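How Do You Look After a Gripper?

A robot hand with two fingers is called a gripper, and just like your bike, it needs a little care now and then. At Ganudton, Edin Vlachou starts each morning by wiping the fingers with a soft cloth – dust makes them slippery, you see!

Next come the patterned cubes behind the fingers. A camera looks for those black-and-white squares to work out where each gripper is, so they have to be clean and fixed on tight. Then it's time to try a big, squashy fried egg cushion, holding one gripper in each hand.

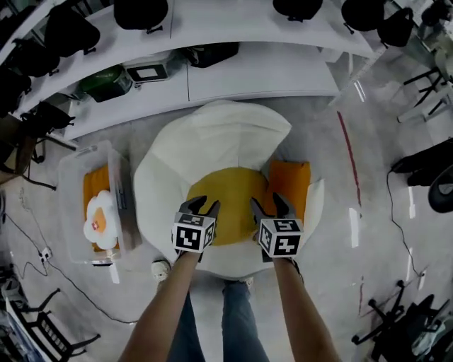
When Is It Time for New Finger Pads?

Edin changes the pads after 244 practice grabs, and writes it down in the Puden notebook.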